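2024-03-11, marker cell

The capping task bit us again today, and I think I finally understand the fault! Run 40 went fine right up to the handoff, then the right arm kept closing after the left had already gripped. Both arms pulled, the left wrist faulted on overload, and the right one didn't hear about it for 90 ms. That's long enough to bend a finger. We got away with a squeal and a red line in the log.

I hit stop, power cycled both arms, rehomed and started going through it slowly at quarter speed.

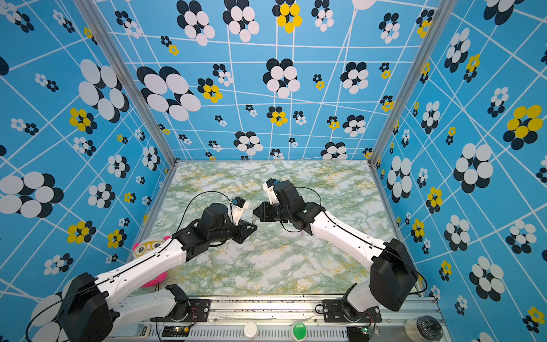
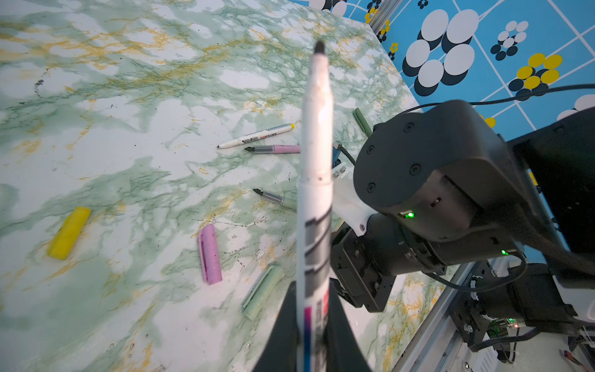

So, the cause. The Tagle driver only passes a fault to the other arm on its next status poll, and I had set the poll slow back when we were fighting the dropped packets (my doing, sorry all). Put it back to the fast setting and the lag just vanished. Lovely to see on the plot.

Also found the grip force limit at 89 percent in the Skirholm config. It should be 40! Changed it and saved a copy of the old file.

Still to do:
Have a fault on one arm cut drive to both in hardware. I don't want to trust a poll for this.
Check the left wrist for play before anyone runs full speed.
Pull log 988 and see if the same lag shows up there.

Until the wrist is checked, quarter speed only, and hands out of the cell while the drives are live.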